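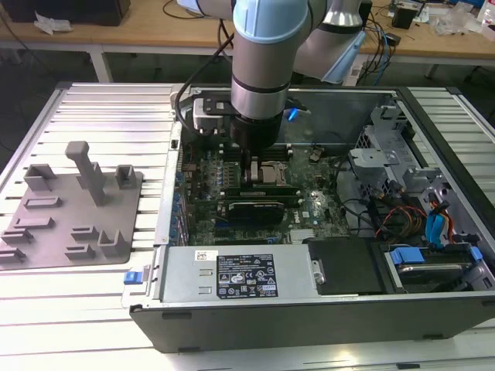
Marlene MacPherson told us after the first presentation that comparing two sets of fingers would mean very little if we let the camera settings change at the same time, and she asked why we had not fixed the lighting before taking any results. We took the point and started the trials again. The results in this report all come from the second round.

Eldale Project: Comparing Two Finger Sets for Handling Computer Memory
Final report, February 4, 2025

1. Aim

The Eldale project looks at taking parts out of old desktop computers with a robot arm. Our share of it was memory modules. We wanted to know which of two finger sets was better at gripping a module and placing it on a fixture plate, and whether the wrist camera was good enough to guide the arm without help from the fixed camera.

The finger sets are called Carretero and Zultance after the two earlier student groups that designed them. Carretero fingers are longer and have a plain gripping face. Zultance fingers are shorter and have a shallow groove.

2. Set-up

The work was done in the Grarnwood lab. The tower lies on its side on the slotted aluminium table with the motherboard facing up, and the grey 3D-printed fixture plate is to the left of it. We kept the same computer for all the trials so that the arm positions could be reused. The power supply, the drive cage and the cables were left in place, as we wanted the arm to work around them.

The controller program was the same for both finger sets apart from the tool length and the closing width. Each attempt was started by hand from the same waiting position.

3. Wrist camera

The wrist camera looks down on the board and finds the memory slots from the latches at their ends. Bare metal gave us the most trouble. Strong highlights on the slot covers and the rear grille were sometimes picked up as edges, so we cropped that part out before the search. The fingers also cover the lower ends of the memory slots, and we had to rely on the upper latches for position.
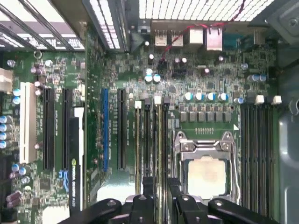 Figure 2. Wrist camera view of the motherboard, gripper fingers at the bottom.

We saved 1,751 wrist images in the second round. A graphics card standing up from the board hides some of what is next to it, but it did not affect the search for the memory slots.

4. Method

We made 546 attempts, half with each finger set. An attempt had four stages: move above the slot, close on the module, lift, and place on the plate. The slot latches were opened by hand first. An attempt was marked as failed if the module slipped, tilted too far to be placed, or was not gripped at all. After a failure we put the module back and moved on to the next attempt. 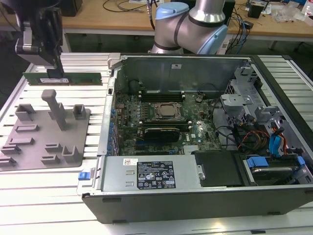 5. Results

Carretero failed 13 times and Zultance failed 16 times. We do not think this difference is large enough to choose one over the other. The types of failure were different, though. Most of the Carretero failures were tilts during the lift. Most of the Zultance failures were missed grips, when the short fingers met a slot latch before they had closed on the module.

Changing from one set to the other needed a new tool length measurement each time, and we got this wrong once. Those attempts were repeated.

6. Further work

The groove should be tried on the longer fingers. The latches also need to be opened by the arm.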